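Skultbridge Robotics Lab, Practical 2: Comparing two grippers on an open container
Handout and notes, prepared by Lihua Ding
Revised 19 Nov 2024

What you need before you start
Read the safety sheet and have your pair number to hand. You will need the lab account password and a copy of the results table from the module page. Bring the notes from Practical 1, as the same arm and the same home position are used again.

Aim
To compare two parallel grippers, the Jornesel and the Skondari, on a task where the object is light, hollow and thin at the rim. You will run the same set of trials with each and write up the difference. Both grippers take the same flange, so the arm program stays as it is apart from the tool offset and the closing force.

Background
A parallel gripper closes two fingers towards each other along one line. On a solid block this is simple: both fingers meet flat faces and the grip is set by friction and force. An open container gives you two choices. The first is the outside grip, with one finger on each side of the body. This needs a jaw opening wider than the container. The second is the rim grip, with one finger inside and one outside, pinching the wall. It needs very little opening but more care over position, and the load hangs to one side of the fingers.

In this practical we use the rim grip only. The centre of mass is off to the side, so expect the container to swing or tilt a little when it leaves the table. A hard closing force will bend a thin wall. A weak one will let it turn between the pads.

The second part of the task is the marker pen. Its angle in the container varies from trial to trial, and the open jaws have to come down without knocking it.

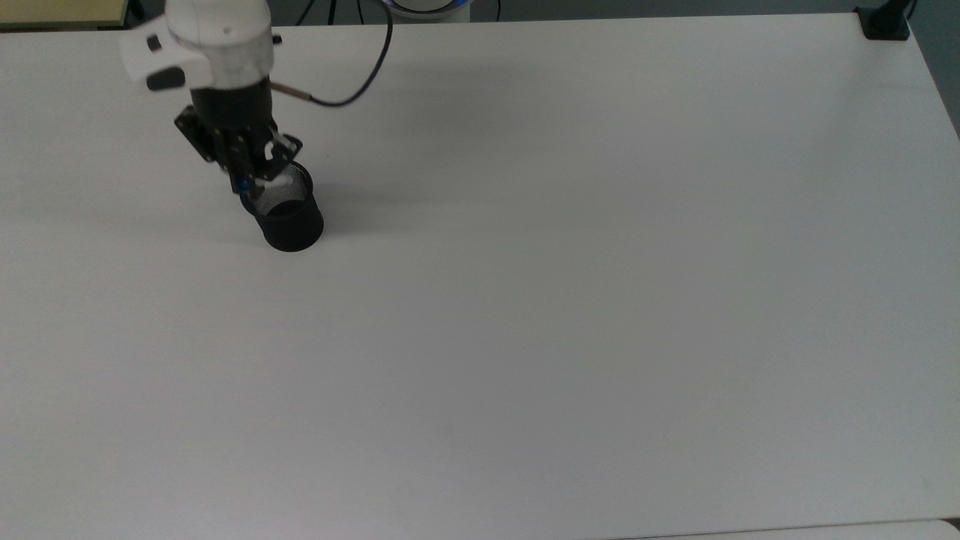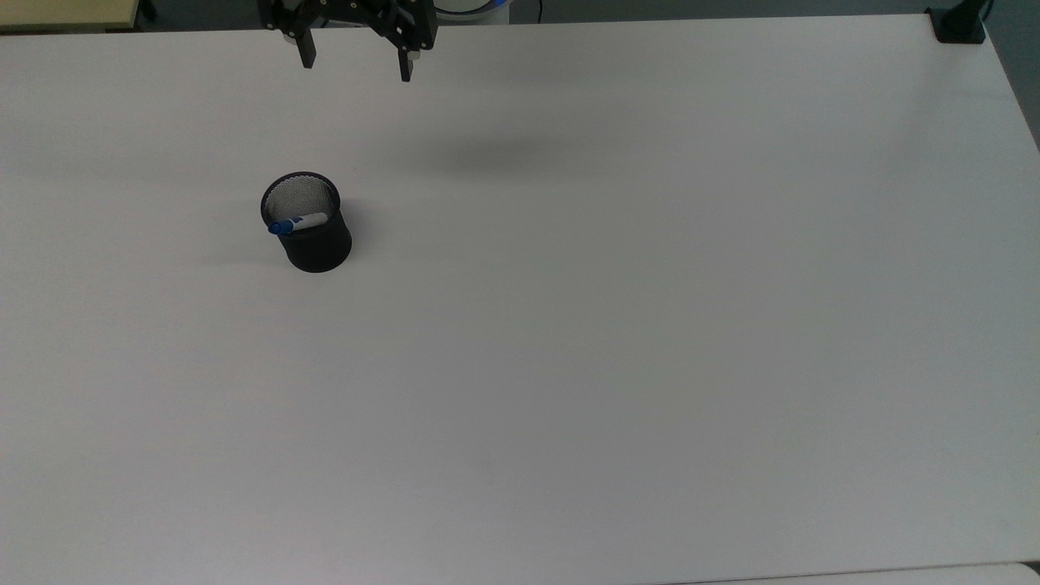 Figure 1. Top: rim grip on the mesh cup. Bottom: jaws open, marker in the cup.

Setting up
Fit the gripper and tighten the flange screws in a cross pattern. Check that the cable has slack at the wrist through the whole path; run the path once at low speed and watch it. Load the tool file for your gripper. If you load the wrong one the fingertips will be off in height and the arm will stop on a contact error.

Set the closing force to level 2 for the first run. Do not go above level 11 with the mesh cup.

Place the cup on the table, well away from the clamp at the far corner. Its position need not be exact. The head camera finds the rim and passes a grasp point to the controller.

Part A: empty cup
1. Send the arm to home and open the jaws fully.
2. Start the program and let it locate the rim.
3. Watch the approach. Keep a hand on the stop button.
4. Once the fingers close, let the arm lift and hold. Note any tilt as none, slight or large.
5. Lower, release, and record whether the cup stays upright.
Repeat until your table is full, then change gripper and do it all again.

Part B: cup with marker
Put the marker in the cup and leave it however it falls. Run the program as before. Write down which way the cap points at the start, whether a finger touches the marker on the way down, and whether the marker is still in the cup after release. A touch that does not move the cup still counts as a touch.

Recording results
Use one row per trial. A failed grasp is a result and goes in the table. Do not rerun a trial and keep the better one. If the camera fails to find the rim, write "no detection" and leave the grip columns blank.

Last February's group ran 76 trials in all, and their table is on the module page as file 473. Look at how they laid out the comments column. You may quote their figures in your discussion, but label them clearly as theirs.

Notes on the method
The Szabó grasp score, covered in lecture, assumes rigid walls. Say in your report where you think this matters for a mesh cup. Compare the score for each grasp point with what the arm did there.

Worn pads slip more. Look at both pads before each set and note their state.

Write-up
Up to four pages, including the table. State the gripper, force level and tool file for every set. Give the results for Parts A and B separately. Finish with a short paragraph saying which gripper you would choose for this task and what you would change in the program.

Return both grippers to their own cases with the flange screws in the bag.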